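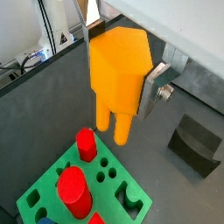
Dear all, I promised to report on the open day at Olbridge, so I write down my notes before I forget them. We were a group of 13, and the first station was the one most of you asked me for, the insertion cell. The arm takes pieces from the floor of the cell and puts them in a green foam board with recesses of many shapes. The orange piece with two round legs, held between the metal fingers, was the one which made us talk the most. It must go in with both legs, so a small error of angle is enough to stop it. The round pieces forgive much more.

On Jul 11, 2023 Ermanno Martinelli wrote:
> Did they say how they choose the force of the fingers? At Wenholm
> we had to change the value for each part, and I would like to avoid
> this in January. Also, could visitors ask for a second try, or was
> it all prepared before?

For the force, I asked. They use one value for all the pieces and let the wrist be a little soft at the moment of contact. The engineer told me that they made about 3000 trials before they were content with it. I did not see the records, so please take the number as it was told to me.

For the second question, yes, visitors could ask. One lady from Vesham wanted the same piece again with the board turned, and they did it for her. It needed eight minutes to start again, mostly for the calibration.

Cosimo Dal Bello has the leaflet with the technical data and will scan it for the list. I missed the talk about the Monti feeder as my train was early. If somebody was there, please write.

With kind regards to everybody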